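Stavard Simulator: Frequently Asked Questions

What does Stavard do?

Stavard runs pick-and-place policies in simulation and logs what the wrist camera sees at each control step. Most people use it to check a new policy before asking for arm time.
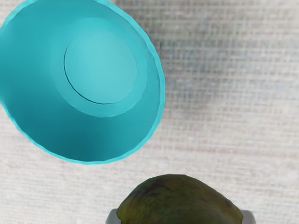 Manipulation Software Group, Vamard

Which tasks come with it?

The default install has 36 tasks. Put the avocado in the cup is the one we use for smoke tests. Run it first after every upgrade.

Why do cups and bowls look slightly angular up close?

The visual meshes are low-polygon to keep rendering fast. Collision meshes are separate files, so a straight segment on a rim does not mean the contact shape is the same.

My policy does well from the overhead camera and badly from the wrist camera. Where do I start?

Check the crop. Objects near the gripper often run past the bottom of the wrist view, and a detector trained on whole objects will drop them. Set allow_partial to true in the perception config and rerun 30 episodes with the same seeds.

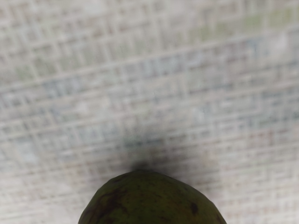 Close view with the tabletop out of focus. Only the upper part of the fruit is in view.

Can I turn the blur off?

Yes. Set dof to 0 in the camera file. Shadows have their own switch. Segmentation sometimes merges a dark shadow with a dark object, so try both settings before you retrain.

How often does the planner replan?

Every 6 control steps by default. Values under 3 are accepted but the log will fill with timeout warnings on older machines.

Can I load my own objects?

Yes, as OBJ files in meters. Murray Marchand keeps the import script. Textures have to be in the same folder.

When is the shared server down?

Sunday mornings. Queued jobs restart on their own, interactive sessions do not.

Who do I ask about something else?

Planner and control: Halyna Lytvynenko. Cameras and rendering: Pongsak Nakpan. Please attach the episode log.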